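The Second Shift at Hubmann

I had been on the wrapping line at Hubmann for 21 years when they moved me to the room with the arm. It was February and the yard was all slush. My supervisor, Corrie, walked me over herself and carried my mug for me, so I knew it was permanent.

The room used to be where we kept the seconds. They had taken out the shelves and put in a white table and a kettle. A young man from Nasano was under the desk doing something with a power board. His name was Teo and he had been driving in from Sternivow every morning, over an hour each way. He got up and shook my hand and asked what I did on the line.

"I wrap," I said. "And I check."

"Check for what?"

I didn't have a good answer. You pick up a plate and put it down again, and either it goes in the carton or it goes in the grey bin. I told him I would know when I saw it. He wrote that down, which embarrassed me.

The job was to drive the arm. There was a handle I moved and the arm moved after it, and everything I did was saved so that later it could do the same without me. Four of us had been asked. Marg said no straight away and went to the Bemico warehouse across the road, where they still did things by hand and paid a dollar less. The two boys from dispatch said yes and were good at it inside an afternoon. I was slow. I kept reaching for things with my other hand.
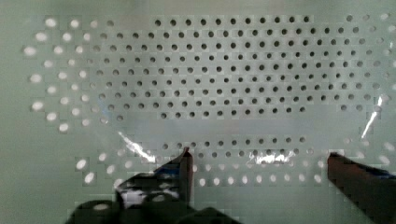
Plastic was the part I had been best at, on the line. I could get film off a stack with one thumb while I was talking to somebody. With the arm it took me most of a morning to get it off once. Teo had put a screen beside me with the view from the wrist, and I tried working from that. All it showed me was pale green-white and rows and rows of little holes, every row sitting half a step over from the last, some of them dark and some lit up white. You couldn't see the film at all except where the light hit a wrinkle. I'd bring the finger down to where I thought the edge was and close on nothing. Then I'd move over a bit and close on nothing again.

"Try going for the shine," Teo said.

"The shine moves when I move."

He leaned in to see. He moved his head one way and then the other, as if that would help, and said, "Huh."

I ended up shutting my eyes for a second and thinking about what my thumb would do. My thumb would push first. It would push the film along so it bunched up, and then pinch the bunch. I had never noticed that before. I did it with the arm, very slowly, push and then pinch, and the film came up.

Teo yelled. One of the dispatch boys came in to see who was hurt.

After that he had me do it again and again, and I did it in my sleep too. My husband said I was pinching the doona. Teo put it in his report as "push-pinch" and it had a number beside it. A man I never met at Nasano wrote back that it was the best thing they'd had from the site. Teo printed the email and stuck it up by the kettle. My name wasn't in it. It said "operator".

Corrie came by at the end of that week. The line was down to 11 people by then and she was doing a turn on it herself, and she had the red marks across her fingers that you get from the tape gun. She stood and watched me lift a strawberry off the table and put it in a bowl.

"Is that all it does?" she said.

"It's only practice."

"How many of those would you do in a shift?"

I said I didn't know. On the line we used to send out 4000 pieces on a good day, and she and I both knew that number very well, so neither of us said it. She drank her tea standing up. On her way out she touched the edge of the table with one finger, the way you'd check for dust, and went back to her tape gun.

The next month they stopped the late shift on the line. They told people in the lunchroom, with sandwiches. Six went to Bemico, and a couple took the money. Old Harvinder asked if there was room for him with the arm and was told the places were filled. He looked over at me when they said it. It wasn't a nasty look. I had trained him, years ago, on plates.

I stayed on late that night to finish my hours. Teo had gone home at four to beat the traffic and left me a list taped to the desk. The first thing on it was to pick something up and put it somewhere else, any way I liked, and keep doing that.
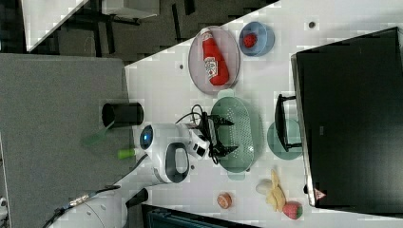
Words by Lwazi Mkhize
Fiction

It's odd to be in a factory when the line is off. You hear the lights. I could hear the arm as well, a small noise each time it turned, and the blue ring on its side stayed lit whether I was doing anything or not.

I had the colander under the gripper and the jaws open. I hadn't decided yet. There was the ketchup lying along its pink plate, and a peeled banana, and the little strawberry down in the blue bowl where I'd have to go in steep to get it. My granddaughter had a set just like it. She used to serve me the bun and charge me for it.

I thought about Harvinder's first week. He used to hold a plate with both hands, right out in front of him, like it was a baby that needed changing. I'd told him to stop looking at it and feel it. He said feel it for what, and I said he'd know. It took him until the winter. Then one day he had a plate over the grey bin before I'd even turned my head, and I picked it out afterwards and went around the rim with my finger until I found the chip. It was the size of a grain of salt.

Nobody wrote any of that down. I couldn't tell you what date it was.

I moved the handle and the arm came down on the colander and I closed the jaws on the rim. I lifted it a little way and put it back. Then I took it up again and held it there. What I wanted to do was turn it over and run something along the edge. There wasn't anything on the list about that. The fingers couldn't feel a chip, Teo had told me so the first day when I asked him. He said maybe the next model.

I turned it over anyway. It took a while, and I had to let it down and take hold again from the other side. Then I brought the gripper along the rim with the jaws nearly shut, slow, all the way round past both handles, the way you do. I did it with the recording on.

In the morning Teo came in with his wet boots and sat down to go through what I'd done. I was making the tea. I heard him stop it and go back.

"What's this bit?" he said.

"That's checking."

"It can't feel that, though."

"I know."

He played it again. The little arm on his screen went around the rim and around. I thought he would wipe it, because he wiped most of what I did, anything with a bump or a wait in it. He had his finger on the key.

"What do I call it?" he said.

I told him to put down Harvinder. He asked how to spell it, and I spelled it for him, and he typed it into the box. Then he asked if there was any milk left, and I went across to the lunchroom to see.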